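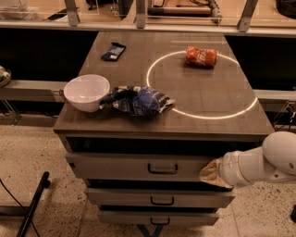 Lolluveo Home Studies | Snack Table Team

Call for participants: come tidy up after a pretend movie night

Hi there! I'm looking for people who live with snack clutter, which I'm guessing is most of you (it's certainly me). We're running a small study this spring on how people clear off a low piece of furniture after an evening in front of the TV, and I'd love to have you in it.

You'll get a wood-grain cabinet with drawers under it and the usual leftovers on top: a white bowl, a crumpled snack bag, a red soda can lying on its side, a little dark blue package toward the back. Then you clear it, however you'd do it at home. Bowl first, trash first, everything shoved in the top drawer when company's coming, I really don't mind! Afterward we sit down and chat about why you put things where you put them, and whether you'd want the drawers set up some other way.

We did a first round in March and it was so much fun that I talked my boss into a bigger one. I have 48 spots this time and 26 are already taken, so please don't wait too long.

Who can sign up: anybody 18 or over who can stand for a bit and pull open a drawer. Left-handed folks, please come, I was short on you last time. You don't have to be neat. If you took part in March I can't take you again, sorry, but do pass this along to a roommate or a neighbor.

How long it takes: about 3 hours with breaks, all in one visit. You'll do the clearing several times with things laid out differently, and there's a couch in the hallway if you need to put your feet up.

What you get: a $300 gift card, plus lunch from Grillness downstairs (tell me if you don't eat meat, they do a decent bean burger).

Where: second floor of the Domański Building, entrance on the parking lot side. The Veneo shuttle stops right out front.

To sign up, call the Snack Table Team or stop by our front desk and leave your name, a phone number and whether mornings or afternoons suit you better. Sign-up closes April 16, 2021. Flat shoes, please, the floor's slippery!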